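**To:** Subbarao Iyer, Enmont
**Re:** Dolluna, progress to the end of February
**Covers:** remote-control demonstrations, bin-to-bin sorting

Subbarao, you asked for something shorter than last time and with fewer graphs. There are no graphs.

## Where we stand

The plan promised 340 usable demonstrations by the end of the second quarter of the grant. We have 58. That sounds worse than it is, though I accept it doesn't sound good. Most of January went on the hand controller, which had a delay just long enough to make everyone who used it look drunk. Chiu sent a replacement at the start of the month, and all but 17 of the demonstrations were recorded after it was fitted.

The operator drives the arm from the next room, picks an item out of the front bin and puts it down in the rear one. One item, one recording. We throw out any run in which the operator stops to think for too long, as the learning software copies hesitation very faithfully and then adds some of its own.

## The objects

We have moved on from wooden blocks, which the arm had more or less mastered and which no customer of Iten's has ever asked anyone to sort. The current set is household odds and ends: a hairbrush, a blue bowl, a pale yellow toy animal and so on. The brush is by far the hardest. Operators disagree about whether to take it by the handle or the head, and the recordings show both schools of thought in equal confusion. From March we shall ask everyone to use the handle.

The bowl is easy by the rim and hopeless any other way. The toy is liked by all parties.

Cabling remains a sore point. The loops at the wrist are generous so that the arm can turn fully, and they hang lower than I would like when the gripper is down among the objects. We lost 14 runs to a cable brushing something it should have left alone. More ties are on order.
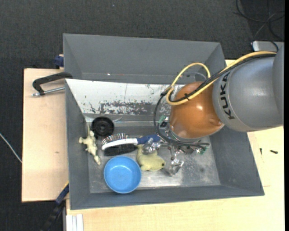
## What the robot does on its own

Very little so far. We trained a first version on the runs we had in the middle of the month, mainly to check that the software would take the files. It went to the bowl with great purpose, closed the gripper slightly to one side of it and carried nothing across to the other bin. The placing was excellent.

I would not read much into this either way. The next training run waits until we pass the halfway mark.

## Money and next steps

Spending is under budget, chiefly through having recorded so little. I should like to move the unspent part of the equipment line to operator hours – two people on shorter shifts make cleaner recordings than one person at the end of a long afternoon. I need your agreement in writing for that.

In March:

- record in the mornings, with the grip rule for the brush written on the wall
- shorten or re-route the wrist cables
- send Iten a first batch of files, so they can complain about the format early

The target of 340 stands for now. If we are still short of half at the end of March, I will propose a new one.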